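Anyone running the Prosura two-arm bench kit? Worth it over building your own?

Forum > Small Arms and Benchtop > Kits and Reviews

clondlow_pete
Tue 21 March
So I finally caved and got the Prosura kit, the one with both arms on a single front rail. I've had it up for 2 weekends now and figured I'd post my impressions, because I couldn't find a decent thread before I bought it. Assembly was fine! The manual is bad (358 pages, and half of it is safety boilerplate in five languages) but the parts go together in pretty much the order you'd guess. Both mounting plates bolt to the rail and that's your baseline, everything else hangs off that. My practice job is a little tin with a latch on the front.

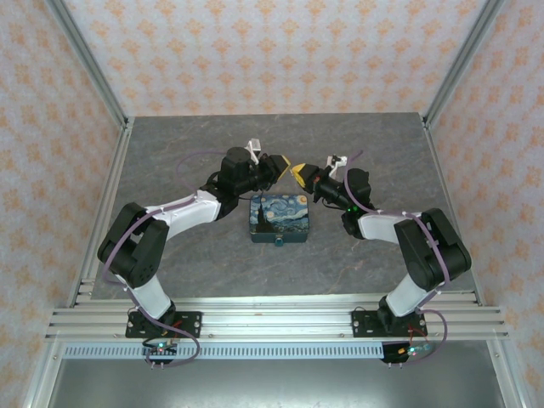 Both arms up over the tin, yellow tips almost touching.

I love the reach. I do not love the cable situation. The purple ones come with little white clips and I've already moved mine twice.

makkettle
Congrats, looks tidy. What did it run you, if you don't mind saying? I went with the Mak bundle in August and I'm still a bit sore about what shipping did to the total.

clondlow_pete
3,000 for the whole thing, enclosure posts and both controller boards included. Wallpaper was my own contribution lol. It was left over from the hallway.

gritty_bearing
I'm going to be the grump. For that money you can buy servos and extrusion, print the links yourself and have cash left for a better table. I had a Prosura single arm for a year and the elbow developed slop I never got rid of. Support was nice about it and sent me a PDF I already had.

makkettle
Sure, if you've got a printer that's dialed in and a free month. I didn't. Some of us want to get to the part where the arm does stuff.

gritty_bearing
Fair, but then you don't know your own machine when it breaks. And it will break.

clondlow_pete
I hear you on the slop. So far the elbows feel tight to me but it's early days, ask me again in the summer. What I wanted most was two arms that share a workspace without me having to figure out the spacing. On the stock rail they come together a bit off center, and I can live with that.
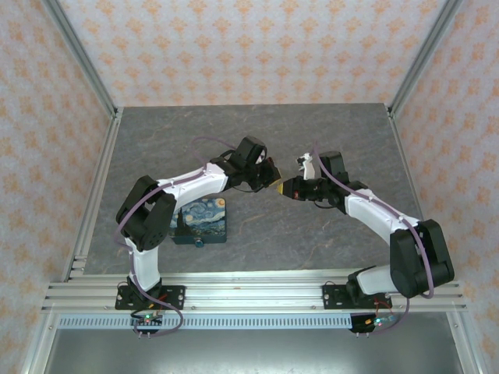

Same bench, with the tin over by the left elbow.

nundomon_fan
How are you handling collisions with them that close? I'm on the Nundomon software and it has a keep-out zone you can set per arm, but I've never tried it with two. Does the Prosura app have anything like that?

clondlow_pete
It has a "shared zone" setting, and it's basically one slider. Low is very polite, the arms wait for each other forever. High is exciting. I keep it at 4 and don't walk away.

gritty_bearing
One slider. For that price.

nundomon_fan
Okay, that's kind of a dealbreaker for me. Is the wrist camera any good, at least? The product page only shows it sitting still, and I want to know what I'd get from it on a fast move.

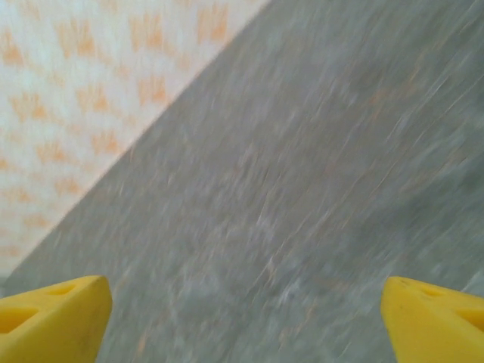 clondlow_pete
The wrist camera is the part I'd change first if I were Prosura. Slow moves are fine, and I could probably read a label through it. Speed things up and it smears, so the veining on my tabletop goes to long diagonal streaks and even the orange print on the wallpaper gets feathery. The fingertips stay nice and crisp, so at least you always know where your gripper is. I've been meaning to try a shorter exposure and more light but the app buries that under Advanced and resets it every time I restart.

makkettle
The Mak one does the same thing. I stuck a cheap LED panel over mine and shortened the exposure and it got a lot better. Write your settings down on paper.

nundomon_fan
Can you use third-party software with the Prosura boards? If I could run Nundomon on it I'd forgive the slider.

clondlow_pete
Supposedly yes, there's a chapter on it in the manual. I haven't gotten that far. I'll try it this weekend and post what happens.

gritty_bearing
Check the elbow bolts while you're in there. Mine backed out before the slop started and I didn't catch it for ages.

clondlow_pete
Will do, thanks. Adding that to the list right under "redo the clips again."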